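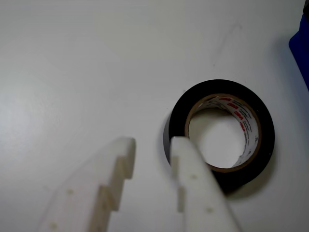
Search this site
Enter keyword
Go

The Last Shift at Prasto
June 1, 2024 | Fiction | By the Flondier Review

Print this story | E-mail to a friend

The notice went up beside the time clock in May, and by lunch everyone on the floor had read it twice. Prasto was looking for workers. Prasto was begging for workers! There were 188 of us left in a plant built for three times that, and the average age, according to the notice, was closer to retirement than to anything else.

I was the youngest person on the valve line, and I was forty-six.

You have to understand what Flondier was like by then. The elementary school had closed and reopened as a clinic, and the clinic had a waiting list. The bus to Lucero ran half empty in the mornings because the kids who used to ride it had moved to Lucero and stayed there. On my street you could hear a baby cry from four houses away, and people would open their windows to listen. I did it too. I loved that baby.

So the company had come up with a plan, and the plan was wonderful. I thought so then and I think so now. Anyone who had ever worked at Prasto, at any age, could come back for as many hours as they wanted. Two hours a week, if that was all their knees would take. They would be paid the full rate and they could sit down.

My mother read the notice off my phone, holding it at arm's length.

"Two hours," she said. "I spend longer than that looking for my glasses."

She had left the plant 20 years before with a clock and a handshake. The clock was on the kitchen wall and it ran fast, and she had never once corrected it, so our whole house lived a little ahead of the town. She was eighty-one. She had worked the inspection bench, the one at the end under the big windows, where the finished valves came down and somebody had to hold each one up to the light and decide.

"Who's doing inspection now?" she asked.

"A man from Pinell. He drives over."

"From Pinell," she said, the way another person might say from the moon, and went to find her shoes.

They expected a couple dozen. I know because I helped set out the folding chairs. But on the first morning the line went out the door and past the bicycle racks, all the way down to the gate, and it was the most beautiful thing I have ever seen at that plant – canes and sun hats and good handbags, people shouting names at each other across the parking lot. Over 100 of them! A woman in a green raincoat had brought her old locker key. It still worked, and when the door swung open the people behind her cheered as if she had won a race.

My mother walked to her bench without asking where it was. The man from Pinell stood up. He was very polite about it. He started to explain the new gauge, which lights up green for good and red for bad, and she let him get all the way through. Then she picked up a valve that had just gone green, turned it once in her fingers, and set it down on the wrong side.

"That one's fine," he said. "It passed."

"Put it in water," said my mother.

They put it in water. A little string of bubbles came up, so thin you had to bend down to see it, and the man from Pinell bent down and stayed there for quite a while. When he straightened up he pulled his own chair over and gave it to her, and he stood behind it for the rest of the two hours, and he asked her questions the whole time.

I should say that it wasn't all like that. Some of them had forgotten more than they thought. A man who used to run the big press stood in front of the new one for most of an hour and then went home, and he didn't come back, though his wife did. The line ran slow. The office sent down a chart showing how slow it ran, and someone taped it up in the break room, and someone else drew a boat on it.

But the noise! I had worked there for nine years and never knew the place was supposed to have noise in it, I mean people noise, singing and arguing and somebody laughing so hard she had to hold on to a rail. I learned that the dent in the canteen door was from a wedding. I learned you can tell a worn bearing by laying a pencil against the housing and putting the other end to your jaw. I went around for a week with pencil marks on my face, trying it on everything, the dishwasher and the bus.

My mother started with two hours and then it was four, and then I stopped hearing numbers. She made the man from Pinell close his eyes and sort valves by feel. He got a third of them wrong and she told him that was good for a beginner. He brought his daughter over to see it, a girl of nineteen who had been packing to leave for Lucero with everyone else. She sat down at the bench with her coat on, just to try, and my mother put a valve in her hand and didn't tell her what to look for.

The girl held it up to the window. She turned it one way and then back.

"There's something here," she said. "Is there? Near the seat."

My mother took it from her and checked, and passed it to me, and I ran my thumb around the inside and felt nothing at all.

"Take your coat off," my mother told her.

That evening we walked home the long way, past the clinic, because the light was so good and neither of us was tired. She told me about the year they hired so many people that there weren't enough stools, and everyone brought a chair from home, so the floor looked like a furniture sale, kitchen chairs and piano benches and one red velvet thing from a theater. She had brought the chair I now ate breakfast in. I'd had no idea.

On our street a window was open, and then another one. We stopped on the sidewalk. The baby four houses down was yelling its head off, really furious about something, and my mother put her hand on my arm and we stood there and listened until it quit.

Then we went in, and the kitchen clock said it was already tomorrow's bedtime, more or less, and she got out two plates.

Print this story | E-mail to a friend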